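Tindcombe Reception Center, Kamurville
Safety walk-round, families displaced by the fighting
May 2025
Done by: Lorraine Cosgrove
With: Gleice Meireles (site lead)

Marks: OK / FIX / URGENT. Comments quick, typed up same evening. Ask me if something makes no sense.

1. GETTING OUT

Main doors, both leaves open fully - OK
Side door, Lebrun wing - FIX. Opens but drags on the floor. An older person would struggle with it. Plane the bottom edge or rehang.
Back stairs clear - URGENT. Strollers again, plus a bag of donated shoes. Moved them while I was there. Needs a proper place for strollers, Gleice suggests under the notice board.
Exit signs lit - OK except top landing
Exit signs readable - FIX. Only in English. Most families here can't read it. Picture signs were asked for in March, still not up.
Assembly point - OK. 200 yards, far end of the school lot. Gleice wants it nearer for the ones with bad legs. Fair, but nearer means under the power lines. Leave as is, put a bench there.
Last drill - FIX. No one warned the families first. Bell went, two of the children hid under a table and would not come out, one grandmother thought it was shelling. Next drill: go door to door the day before, with interpreters, then again that morning. Not negotiable.

2. SLEEPING ROOMS

Gap between beds 75 cm or more - OK upstairs, FIX in the Lebrun wing where beds have been pushed together. Families want to sleep close, understand that. Then push the whole block to one wall so there is one good gap on the other side.
Bedding away from heaters - OK
Nothing hung on heaters or lamps - FIX, socks on a heater in two rooms. Spoke to both families.
Windows open from inside - OK
Window catches upstairs, child height - OK, new ones
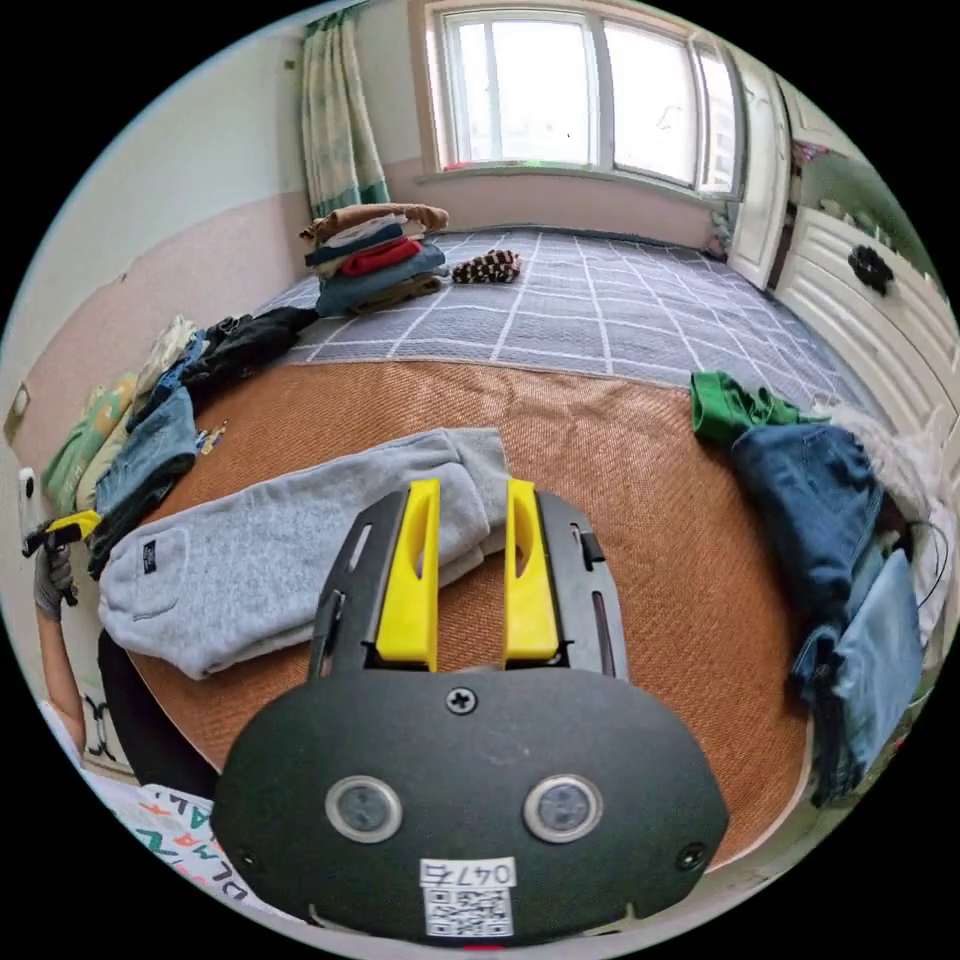 Folded gray sweatpants on woven mat, grid blanket toward the far end.

Door locks - FIX. Some lock from outside only. Take off. Several of these people were held in locked rooms, should not have to explain to anyone why they want that bolt gone.
Night light in corridor - OK. Keep on all night even if someone complains about the bill.
Smoke alarms tested - OK, all sounded. Holtano panel shows a fault on zone 3 though, cleared when reset. Came back after lunch. Engineer to be called.

3. WATER, KITCHEN, WASHING

Tank, 700 gallons - OK, lid locked, date tag on it
Hot tap temperature - OK
Kitchen extinguisher - OK, in date
Fire blanket - FIX, behind the rice bins. Must hang by the door.
Gas shutoff marked - OK
Knives put away - OK
Laundry, lint traps - URGENT. Thick with it. Cleaned one myself. Put it on the evening list, with a name against it.
Clothes sorting - OK. Donated things being checked for pins and sharp bits before they go out, good.

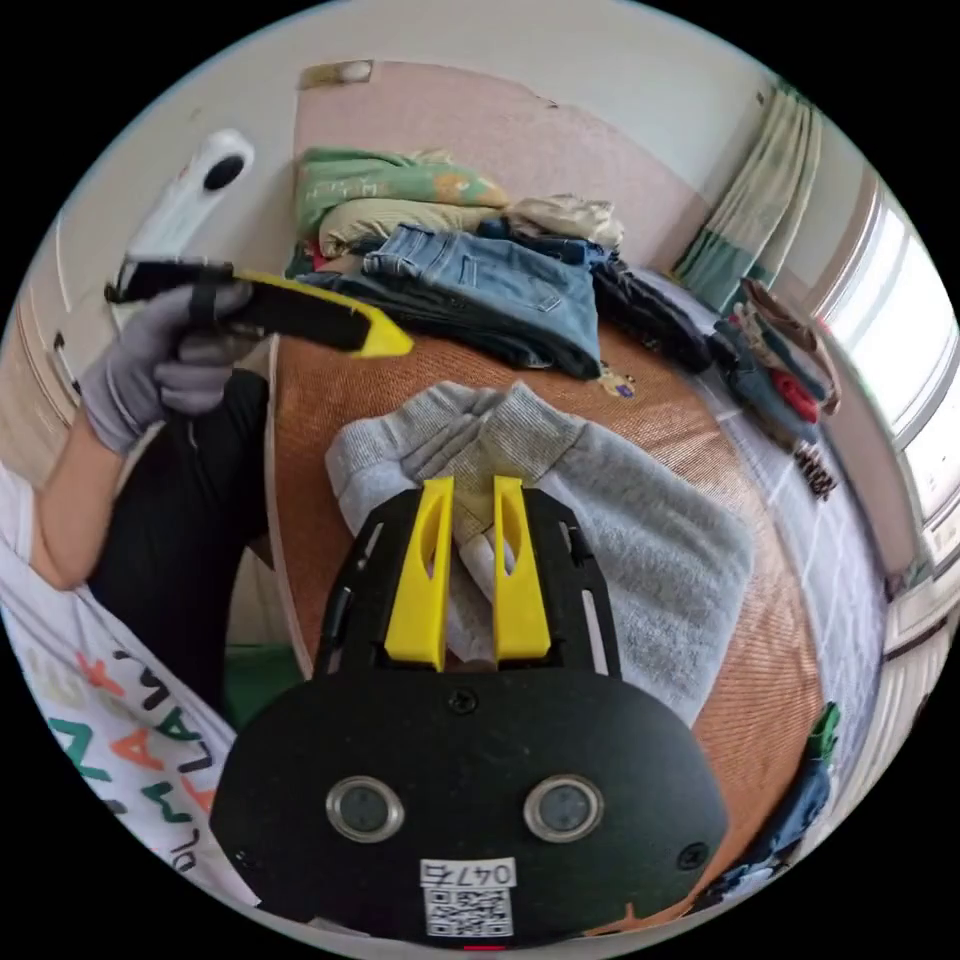
Grey knit sweatshirt on bed.

Laundry floor - FIX, no mat at the sink end, slippy
Drying lines - OK, but string them higher, adults are ducking and one man got it across the neck

4. STORES

Blankets - OK. Count sheet says 200, did not recount. Dry and off the floor.
Shelves fixed to wall - FIX, the tall one rocks. Empty top shelf untill done.
Paint and cleaning stuff locked away - OK
Generator fuel - OK, outside cage, key with Gleice
Generator test - not done. It sounds like an engine outside at night and people get frightened. Do it midday, tell everyone first.

5. PEOPLE AND RECORDS

Sign-in book - OK, up to date
Roll call list by the door - FIX. Has full names and home towns on it where any visitor can read it. Some of these families still have relatives back there. Room number and head count only. The full list goes in the office drawer. Did this before leaving.
Visitors and press - FIX. A reporter was let upstairs last month to "have a look." No. Meet downstairs, and only if the person has said yes with an interpreter present. Same goes for anyone gathering testimony, however good the cause. 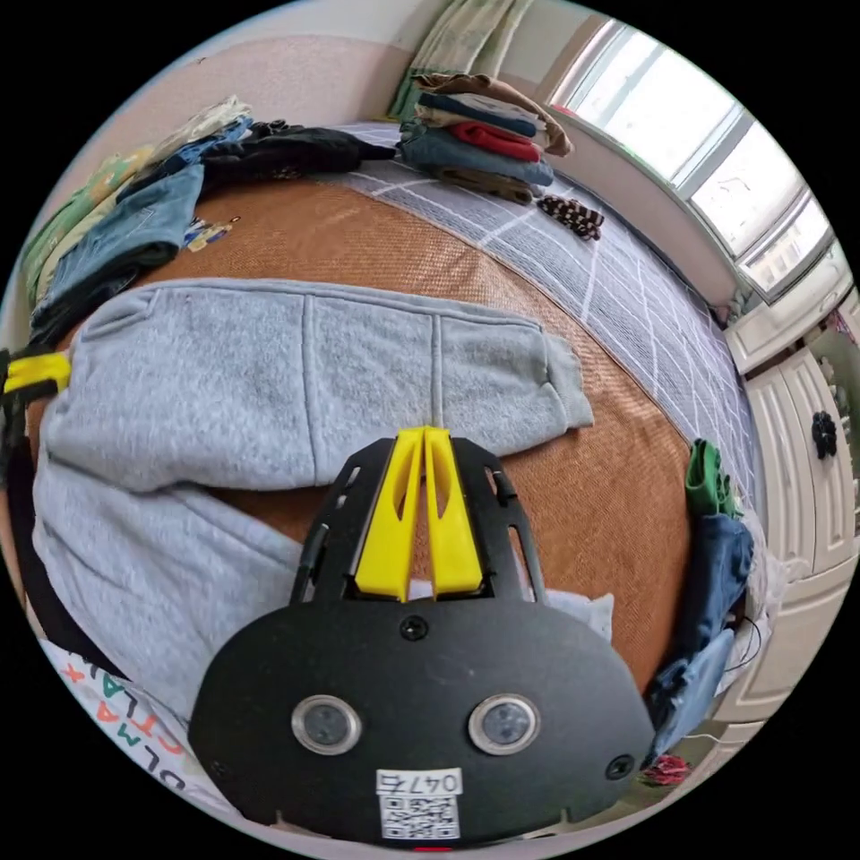

First aid box - OK, burn dressings short, reorder
Staff first aid cards - OK, one runs out soon
Quiet room - OK. Please stop storing chairs in it.
Interpreter phone number posted - FIX, old number. Wrote the new one over it in pen, needs printing.

TO DO FIRST
Back stairs. Lint traps. Outside bolts off. Holtano engineer.
Rest within the month, I'll come back and walk it agian with Gleice.

Signed L. Cosgrove
Seen G. Meireles

Contact the center office | © Tindcombe Reception Center, Kamurville | Back to top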